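Gallery: Learning to Reach from Simulated Wrist Views

Welcome to our little gallery page! We've been promising ourselves one of these since December, and now that the paper draft is off our desks we finally had a quiet Tuesday to put it together. The project is called Anik, it lives in the Stivcombe lab, and it's about teaching a robot arm to get close to things using only what it sees from its own wrist, with no overhead view to help it along.

A bit of background, for those who came here from the Lynch workshop page and missed the talk. All of our training happens in a simulator. We built 56 room layouts, ran up to 600 practice attempts in each one, and kept the wrist view from every attempt. Then we trained the same small network 16 times over with different starting seeds, which took most of a month and a good deal of tea, and looked at how much the runs disagreed with each other. (Quite a lot, in the beginning!)

What we were most curious about were the dull views. When an arm is in the open, with edges and corners everywhere, it has plenty to go on. Up close, a single surface can fill nearly everything it sees, and guessing the distance becomes a much harder job. We pulled 580 of these plain views into their own test set and nicknamed it the Omix set, after the old Omix server it was stored on, and we've grown strangely fond of it.
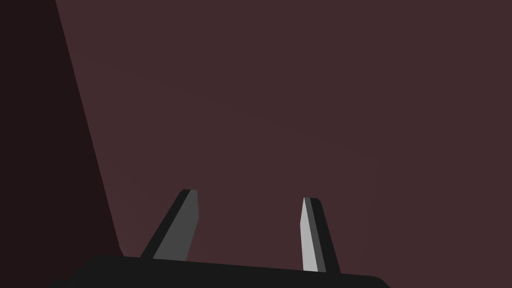
Simulated wrist view from Anik: both fingers bare, nothing between them, and a whole lot of maroon ahead. The long slanting line on the left, where the color drops into shadow, is the sort of cue we hoped the network would learn to use.

We tested that hope in the simplest way we could think of, by blurring the strongest line in each Omix view and asking the network for its distance guess again. In most of the runs the guesses got clearly worse, and the runs that had disagreed with each other early in training were hit the hardest. Adding more plain views to the practice mix helped with both problems, and we were delighted, having half expected it to do nothing at all. The settings for the final mix are in the appendix, along with the blur sizes and the two layouts we had to leave out after a lighting mistake.

We'll be adding to the gallery as we tidy up our folders, so do drop by again. Next up are the views from the second gripper model, once the new renders are finished.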